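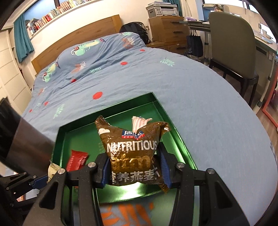
When the residents of Flesbridge Hall returned in October, they found a new name on the duty roster. The Plokadberg Fellowship, founded to bring upper-class students into regular contact with first-year residents, now places a mentor on every floor of the building. The program grew out of a proposal by Noeline Tipoki, associate dean for student life, who had read 85 exit surveys from students leaving campus housing.

"They wrote about evenings," Tipoki says. "Classes kept them busy until four, and after dinner they went to their rooms and closed the door."

Fellows receive a stipend of $800 per semester and host one open evening each week, with a modest allowance for refreshments.

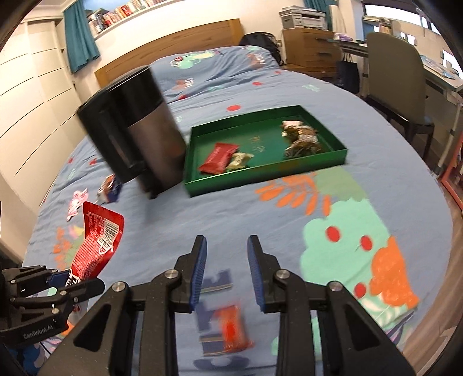
A snack bag on a blue bedspread.

The Santoro Fund has committed support for two academic years. Waldemar Pawlak, a member of the class of 2000 and chair of the fund's advisory board, lived in Flesbridge as a sophomore and recalls a building where residents cooked together on weekends. He would like to see the shared kitchens reopened before the program expands to other halls.

Applications for the spring term drew 39 students. Interviews will be held in the Flesbridge lounge, and new fellows will complete their training before the residence halls reopen after winter break.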